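Moving our invoicing over to Pedgate

We finally shut down the old invoicing system on Monday. It had been going for six years and I was the only one left who knew how the overnight job worked, so I won't miss it much.

Pedgate was the second product we tried. The first one handled the import but rounded the tax on every line, and our totals never matched. Ratree Phuthong found the problem by checking a batch by hand. 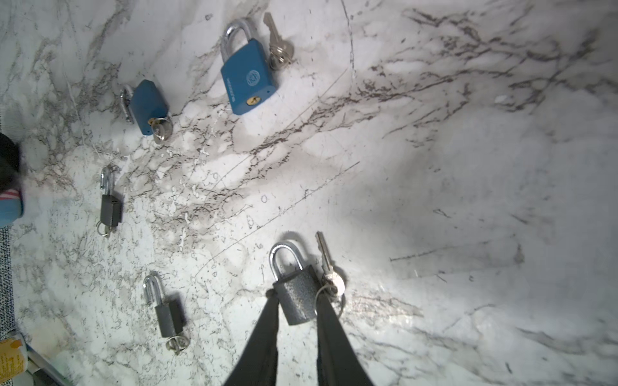
The import itself took most of a weekend. We had 3454 customer records, and 2631 of them went across without any changes. The rest were mostly duplicates or had a postcode in the wrong field. Demyd Holovko wrote a short script to sort out the postcodes. We merged the duplicates ourselves, a few each evening, which was slow but safer than guessing.

I kept the old database as a read-only copy. If you're doing something similar, check your colour-coded status labels before you start. Ours came through as plain text and I had to set up all 19 again. 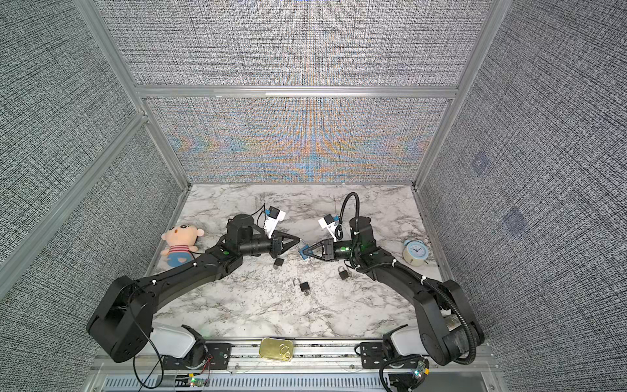 What's left to do

The reminder emails still go out under the old company name. I've asked support where that's set and am waiting to hear back. After that it's just the printed statements, which a handful of customers still want in the mail, and I'd like those finished by October.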